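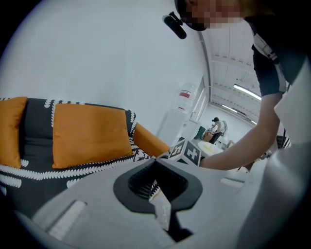

How to arrange cushions on a dark sofa with a patterned trim

By Natsumi Ishida
July
Filed under: Living Room, Easy Projects
19 comments

Our sofa is dark gray, and along the seams it has a white trim like small leaves or feathers. I like this trim very much, but for a long time I covered it with too many cushions. Now there are three orange ones: two square and one bolster. To set them in order takes me less than five minutes.

What you need

Two square cushions, one bolster, a soft brush and a lint roller. My squares are not exactly the same size, and this is fine.

Step 1. Take everything off

Put all cushions on a clean chair. Brush the seat from the back to the front. Along the trim, brush only in the direction of the pattern and press lightly. On dark fabric every crumb is visible, so I go over it with the lint roller also.

Step 2. Wake up the filling

Hold each square cushion by two corners and shake it. Then turn it and shake from the other two corners. For the bolster, roll it on the seat under your palms until it is round again.

Step 3. Place the squares

Lean the bigger square near the middle of the backrest, and the other one to the left of it. Leave a space between them — some 30 cm is good on a long sofa. The white line on the top edge of the backrest should stay free. If a cushion is so tall that it hides this line, pull its bottom edge a little forward and it will sink.

Step 4. Place the bolster

Lay it along the right armrest, with one end turned slightly toward the room. My husband Aleksi wanted it straight, but then it rolls onto the seat when somebody sits down. We tried both for a week and the angle stayed.

Step 5. Look from the door

Go to the door and look at the front of the seat. The trim there should be easy to follow with your eyes. If a blanket hangs over it, fold the blanket and keep it somewhere else.

About washing: I wash the orange covers at 30 degrees, inside out, and never together with white things. The first time I used 60 and the bolster cover became too short for its filling — I had to sew a new one.

Shared 777 times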